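An afternoon at the Trasow open day, Jirkside

I went to Jirkside in February expecting to be sold something, and I was. Trasow makes a simulator called Uvar, which it rents out by the seat to companies that want to train or test two-armed robots on office and household chores without owning the robots. My own interest is modest. I look after testing for a small outfit that builds desk-side assistive arms, and we spend far too much of our year setting up the same table over and over. If someone can take that off us for a monthly fee, I want to hear about it. I have also sat through enough of these pitches to bring my own coffee.

The building is at the far end of the business park, past the tile warehouse, and the sign is so small that I drove by it twice. Doors opened at 1 p.m. By 1:20 the talk had not started because the projector would not wake up, which I mention only because the first slide, when it came, said "Ready when you are."

What is being sold

Uvar comes as a library of rooms, a set of robot models and a set of scripted tasks. The brochure promises 157 rooms and 509 tasks. I asked how many of those rooms have their own layout and how many are the same room with different paint. Khang Thái gave the talk, and to his credit he did not pretend to misunderstand me. He said a good part of the library is variation: same floor plan, new furniture finishes, new lighting. He did not have the split to hand and said he would send it. As I write this, he hasn't.

The basic seat is $958 a month. That gets you the rooms, the standard arms and the task scripts. Importing your own robot model costs extra, and so does exporting the camera views in bulk, which for us would be the whole point of having it. I asked what a person on the basic seat is supposed to do with footage they can't take away in any quantity. The answer was that most customers move up a tier. I'm sure they do.

The keyboard demo

The main demo ran in an attic office, one of the rooms Trasow likes to show: sloped ceiling, skylight, a dark desk with a monitor, plank floor. The task was to bring a gripper down over the keyboard and press a requested key. We could switch between viewpoints on the shared screen, including a close one looking down over the keys with the fingers at either side.

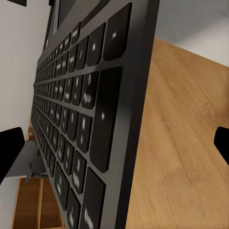

My main complaint about the whole afternoon is to do with legibility. If the task is "press the key I name," then the policy, or the person checking the policy, has to be able to tell one key from the next. White smudges on black caps won't do it. You can get by on position, of course, if you already know the layout, and the scripted version of the task does exactly that: it looks up where the key is and goes there. Fine for checking that your arm can reach. It tells you very little about whether your vision model can find a key it has been asked for.

I put this to the table and was told texture resolution can be raised in settings. I asked to see it raised. There followed some clicking, a restart, and a suggestion that we come back to it after the break, and we did not come back to it. It may well be a setting. I would want to see it set before paying anyone.

The other thing I asked about was contact. Keys on a real keyboard travel, and they push back a little, and cheap ones stick at the corners. In Uvar the keys can be made to move or left as a solid block, depending on which keyboard you pick from the library. The solid ones are quicker to run. Nothing in the task list says which kind you are getting, so somebody could log a week of "presses" against what amounts to a brick with dots on it. I'd like that printed next to the task name, in large type.

The room itself

I'll be fair about the rooms. They are better than I thought they would be. The attic has enough ordinary clutter in it to make an arm's life harder: a gray office chair with a blue notebook and a pen on the seat, shelves under the slope, cabinets with more than one style of handle. Our own test corner has a table, a lamp and a stack of boxes, and we have been kidding ourselves that it stands in for somebody's home.

I liked the reflections, too. The glossy black desk surface picks up whatever stands on it, and reflections of that sort have cost us weeks with the real arm, when the depth readings went haywire over a polished table. Whether Uvar models what a depth sensor does over a surface like that is a separate matter. I asked. The depth output, I was told, is "clean by default," with noise available as an add-on. Clean depth over a shiny desk is a fairy tale, and I wouldn't want to train on it.

Two more notes from my pad. The lighting is soft in everything we were shown, and I'd have liked to see a low sun coming straight through that skylight. And the rooms are very tidy at floor level. Where are the cables? Every desk I have worked at has a knot of them behind the monitor, and every arm I have worked with has found it.

The two-arm session

After the break we were let loose on the controls ourselves, in pairs. The right gripper was the one assigned to the keyboard, and the left was free to roam, so most of us sent it somewhere silly. Steering is by a pair of hand controllers with triggers for the fingers. It took me a good ten minutes to stop knocking the arms together. When they do knock together, they stop dead and a message comes up, and you have to back out by hand. I'd call that reasonable. A lot of cheaper simulators let the arms slide through each other and say nothing.

The lag bothered me more. It was slight, but it grew as more people joined the session, and on the last round I was overshooting everything. We were on Trasow's own network in Trasow's own building, so I can't imagine it gets better from our office, where the connection drops when the microwave is on.
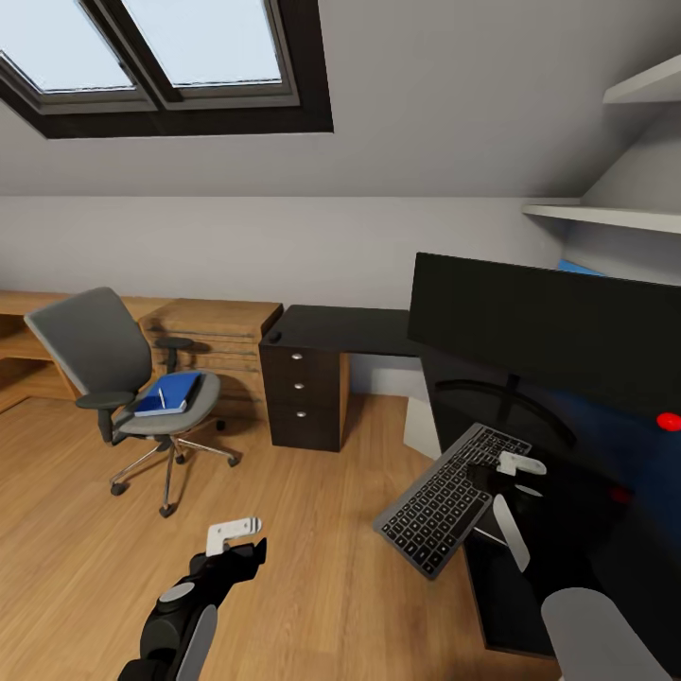 Cúc Diệp had been using the basic seat since the fall and thought I was being too hard on it. She told me the lag goes away if you run the session locally and don't share it, and that her group had logged more than 300 keyboard runs that way without a complaint from anyone. What she did find annoying was the reset. After each run the furniture goes back where it started but small objects sometimes don't, so a pen might begin the next run a little off from where the script thinks it is. For a human driver that is nothing. For a script it's a failed run, and you find out later when you go through the logs.

I asked her whether the hours spent in Uvar had shortened the hours spent on the real arm. She thought about it for a while. For reach and collision checks, yes, plainly. For anything involving fingers on small parts, she couldn't say. They had changed the real gripper halfway through, so the comparison was spoiled.

I appreciated that a good deal more than the slide with the rising green line, which had no units on either axis. Bảo Hoàng, sitting behind me, asked what the line was measuring and got the word "readiness."

Drawers, and an argument over knobs

The last part of the session moved away from the keyboard and over to the furniture. Uvar has a family of drawer tasks: open, close, open and take something out. I have a soft spot for drawers because they show up bad physics quickly. A real one racks if you pull it off-center, and a small round knob is a much meaner thing to hold than a long bar handle. The attic room has both kinds, so it makes a decent comparison if you take the trouble to run it.

Trasow's script goes for the center of the knob every time and pulls straight back. I asked if we could pull from the side. Kiều Mạch took the controllers and had a go, and the drawer came out as smoothly as ever, at an angle that would have jammed any drawer in my house. So the slide is on rails and doesn't care how you treat it. There is a friction value you can change, she said, but it applies along the rail only.

That sounds like a small thing, and for some buyers it will be. If you want pictures of arms near drawers, to train a model to recognize knobs and handles, you'll be happy. If you want to know whether your gripper will get a sticky drawer open in somebody's spare room, you'll learn nothing you can use, and you may pick up some false confidence along the way. 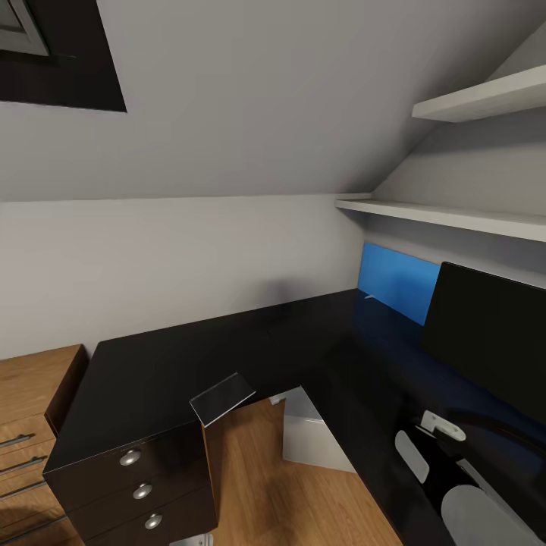 Support, contracts and the small print

Support is by email, with replies promised inside two working days. There's a phone line on the upper tier. The contract runs for a year, and the free trial is two weeks, with exports switched off for the whole trial. I said that I couldn't evaluate a data product without being able to take any data out of it, and Khang Thái wrote this down, or at any rate wrote something down.

Room updates are included. Custom rooms are quoted one by one, and I could not get even a rough price out of anyone. Tâm Bạch had asked for a quote on a single kitchen and was still waiting on it.

There was also talk of a partner lab at Dương where they run the same tasks on physical arms and compare results with Uvar. I'd have driven a good deal farther to see that than I did to see the simulator. No visits are planned, and the results are "being prepared." I have asked to be put on the list for them.

Where that leaves us

We are not signing up for the year. I have asked for a trial with exports turned on, even if it's just the one attic room and the keyboard task, with the textures turned up and the moving keys. If they say yes, I'll run our own arm model through it next to the physical setup and post what I get, whichever way it falls. I'd use it tomorrow for reach checks if the price were half of what it is.

Parking was free, the coffee was better than mine, and the brochure is available from the front desk if you ask for the long version. The short one leaves out the export fees.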